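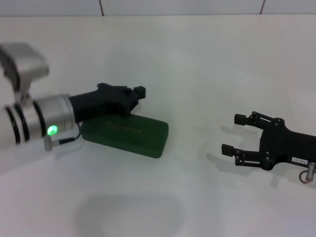
How a Taxi Meter Works Out the Fare

A taxi meter is a small computer that counts two things: how far the taxi has gone and how long it has spent waiting. It turns both counts into money and adds them up. The total is the fare, which is the price of the ride.

This page follows one taxi in the town of Nanwood. It is cab 84, it belongs to a company called Dobre, and its driver is Irina Marinescu. The meter in it is a Sindulier. Other towns set other prices, but most meters do the same kind of counting.

Words to know

Fare: the money a passenger pays for a ride.
Meter: the device that measures the ride and shows the fare.
Passenger: a person who rides in the taxi but does not drive it.
Pulse: a very short electrical signal.
Rate: a price for a fixed amount of something, such as a tenth of a mile.
Seal: a tag or wire that shows whether something has been opened.

Starting the meter

When a passenger gets in and says where to go, the driver presses a button marked HIRED. The display changes from blank to $2.00. This is called the starting charge. The passenger pays it even if the ride is very short. It helps cover the time the driver spends getting to the passenger.

Long ago, many meters had a metal flag on the side. The driver turned the flag down to start the meter. Some drivers still call the starting charge the "flag drop," although cab 84 has no flag.

Counting distance

The meter cannot see the road. It gets its information from a sensor, a part that notices movement. The sensor in cab 84 is on the gearbox, which helps carry power from the engine to the wheels. When the wheels turn, a shaft in the gearbox turns too, and the sensor sends pulses along a wire to the meter.

In cab 84, the sensor sends 1,660 pulses for every mile. Another model of car might send more or fewer. The number has to be measured for each taxi and stored in its meter before the taxi can carry passengers.

The meter does not wait for a whole mile. It adds money every tenth of a mile. One tenth of 1,660 is 166, so the meter counts 166 pulses and then adds 20 cents. Then it starts counting again from zero.

This is why the price on the display jumps. It stays still while the pulses are being counted and goes up by 20 cents all at once. Each jump is called a drop, even though the price goes up.

Counting time

Sometimes a taxi is stuck at a red light or behind a truck. The wheels are still, so there are no pulses. The driver is still working, though, and cannot take another passenger. For this reason the meter also has a clock.

In Nanwood, the meter adds 20 cents for every 30 seconds of waiting. Waiting means standing still or moving very slowly.

How slow is very slow? The meter uses a speed called the crossover speed. Below it, the clock sets the price. Above it, distance sets the price. At the crossover speed, both ways of counting give the same answer.

The crossover speed in Nanwood can be worked out. One tenth of a mile costs 20 cents. Thirty seconds also costs 20 cents. So the crossover speed is the speed at which a taxi travels one tenth of a mile in 30 seconds. There are 120 lots of 30 seconds in an hour. 120 tenths of a mile is 12 miles. The crossover speed is 12 miles per hour, which is as fast as many people ride a bicycle.

Working out a whole ride

A passenger rides from the train station to the library. The taxi drives 3 miles at normal speed and waits at lights for 2 minutes in total.

Starting charge: $2.00
Distance: 3 miles is 30 tenths of a mile. 30 times 20 cents is 600 cents. There are 100 cents in a dollar, so this is $6.00.
Waiting: 2 minutes is four lots of 30 seconds. 4 times 20 cents is 80 cents, or $0.80.
Total: $2.00 + $6.00 + $0.80 = $8.80

At the library, the driver presses STOPPED. The counting ends and the total stays on the display until the passenger has paid.

Why tires matter

The meter counts turns of a shaft and treats them as distance. This works only if each turn of the wheels moves the taxi the expected amount.

A smaller tire has a shorter distance around its edge. A taxi on smaller tires must turn its wheels more times to cover a mile. More turns make more pulses, and more pulses make a higher fare. Worn tires are very slightly smaller than new ones, and tires with too little air in them also roll a little differently.

Small differences like these are allowed. If a taxi is given tires of a different size, the meter has to be set again.

Checking the meter

Every taxi in Nanwood has its meter checked in June. An inspector rides in the taxi along a measured mile, a stretch of road with a marker at each end. The inspector compares the distance on the meter with the true distance. Then the taxi is parked and the inspector checks the meter's clock against a stopwatch.

If both are correct, the inspector puts a seal on the meter. The meter cannot be opened without breaking the seal. A broken seal means the taxi must be checked again before it carries passengers, even if the meter is working properly.

When there is no meter

Some rides are ordered with a phone app. The app used in Nanwood is called Platura. It shows a price before the ride begins, so it has to estimate. To estimate means to make a careful guess using information.

Platura looks at the length of the route on a map and at how fast traffic is moving. It adds the expected distance and the expected time to a starting charge. If many people want rides and few cars are free, the price may be higher.

A metered fare is known at the end of the ride. An app price is known at the start. If a road is blocked and a metered taxi must take a longer way, the passenger pays for the extra distance. With a fixed app price, the passenger pays the amount that was agreed, unless the passenger changes where the ride is going.

Try it yourself

Use the Nanwood rates to work out the fare for a ride of 5 miles with 1 minute of waiting. Write down the starting charge first, then the distance, then the waiting time. Change everything to cents before adding.

Check: 200 cents + 1,000 cents + 40 cents = 1,240 cents, or $12.40.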